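# Break room shelf, Jokorside

Bernice Bonsu put this page together after the coffee corner was cleared out, 2020-11-20. It covers the cups and the stand they hang on. The plates and the kettle get their own page in February.

The wooden mug tree came from the old Driltach kitchen. The blue plastic cups are a newer purchase and hang from it by the pegs.
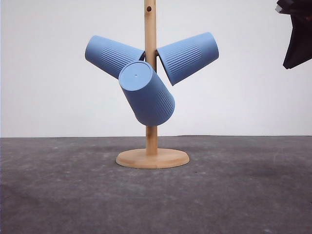 Holger Bråten asked for plastic after too many mugs were broken on the tile floor. The ribbed band gives a decent grip, and the cups weigh very little, so the stand stays steady when one is taken off.

Please hang cups back up after washing. Spares are in cupboard 6, next to the tea. If the spares run low, leave a note for Bernice at extension 729.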